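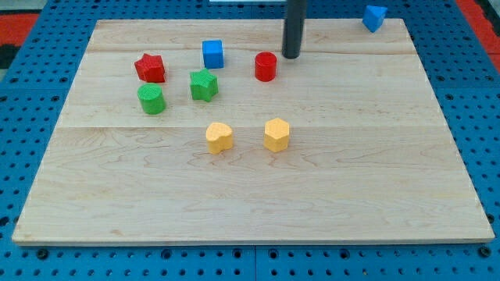 Figure 2. Tabletop setup used for the pushing demonstrations. The rod at the back of the board is the end effector.

3.2 Collecting the demonstrations

All demonstrations were given by remote control. The operator moves a handheld controller, and its motion in the plane of the board is mapped to the rod at a fixed scale. Height is held constant by the arm controller, so the operator has only two directions to think about. We first tried guiding the arm by hand, as in the earlier Farquharson study, but the operator's own arm often blocked the overhead view and the recorded forces mixed the push on the block with the push on the arm.

The blocks come in four colors – red, blue, green and yellow – and several shapes, including stars, cylinders, a heart and a cube. A task is given as a short sentence naming one block and a goal, such as "push the green star next to the blue cube." The operator reads the sentence, starts the recording with a foot switch, and stops it when the goal is met or after 60 seconds. Attempts that run out of time are kept but marked as failures.

We collected 600 demonstrations in this way. Of these, 300 began from an arrangement left by the previous task, and the rest from a fresh random layout. Carrying over the old layout saves time and also produces crowded starts that a random draw seldom gives. A block lying off the board (see Figure 2) is left where it lies until the end of the session and is not named in any later task.

Operators were given a practice period before their first recorded task. Even so, early recordings contain long pauses near contact, where the operator slows down to judge the gap between rod and block. We removed pauses during which the rod moved less than a set distance – the same filter used for the Vendeck data – and left the rest of each path unchanged. Curved approaches and second tries were not removed, as the policy needs to see how a poor push is corrected.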